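Slide 4. What we thought we were buying

Start with the budget line, because everyone in the room has written one like it. Ours said "robot arm, 1" and then a figure. Under it, in smaller type, "sundries".

Pause here. People who have bought a robot arm will laugh at sundries.

The Ikthorpe project had two arms in the plan from June. The Drakon quote covered both, with delivery, and left out the mounting plates, the training day and the electrician. I read it three times before I noticed. Say this quickly and move on.

Slide 5. Data first, arms later

The change of plan: hold back the arm money and spend on hand-held grippers. People do the tasks by hand, the grippers record, and we find out whether the job is learnable before we bolt anything to a floor. Higuchi quoted 1,050 a gripper. We had put down 2,000 for the pair, so we were over before the first box arrived, though by our standards this counts as accurate.

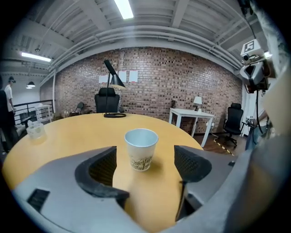 Slide 6. The costs that came in sideways

Spare fingers. The mesh inner faces are a consumable, so budget for them as you would printer ink, with the same resentment.

Storage. The recordings are big. Raltotum billed us 1,951 for the first term of it, more than either gripper cost. I had allowed nothing, having assumed that "the cloud" was already paid for by somebody.

People's time. Go slowly on this one. An hour of recording needs an hour of somebody, then more hours of somebody else throwing out the bad takes. Finance will call this staff cost and say it's free. Don't argue, just write it down where they can see it.

Props. Cups, tubs, lamps. Cheap, but get a petty cash code early – I have claimed for paper cups on a capital equipment form and would not do it again.

Slide 7. What I'd put in next year's bid

Grippers in year one, arms in year two, and a gate between them with a date on it. Storage as its own line. Strike out sundries.

If short of time, skip the depreciation slide and go to questions. If asked about leasing, say we're looking at it.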